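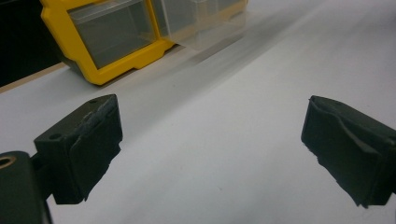 Yellow and clear plastic storage organizer on a white tabletop.

Wometti Parts List

A plain text inventory of sewing notions kept by the Heinonen mending group. It covers buttons, snaps, zippers, hooks and thread. The list began as a paper notebook and was typed up in October by Sointu Ruotsalainen.

Files

notions.csv has one row per kind of item
places.csv gives the drawer or shelf for each code
old_names.txt matches notebook names to the current ones

Columns in notions.csv

code: short code, letters first, then a number
kind: button, snap, zipper, hook or thread
size: in millimeters for buttons and snaps, in centimeters for zippers
color: one everyday word, so "blue" and never "navy"
holes: buttons only; 0 means a shank button
place: matches a row in places.csv
note: free text, often blank

Known problems

Sizes under 9 mm were measured with a cloth tape and may be off by a millimeter. Thread has no weight recorded. The 13 rows starting with GR came from a box marked Graris, and their codes were kept as written on the lid. Two of them share a color and size but have different backs, so please don't merge them.

Zippers were measured closed, teeth only. A few in the notebook were listed by tape length, and about 90 rows still need checking against the drawer.

Changes

Send corrections as a changed row with the old code left in place. If an item is used up, write "gone" in the note column and keep the row. The Cusedgate group keeps its own list with different codes, and the two can't be joined yet.

Free to copy and reuse.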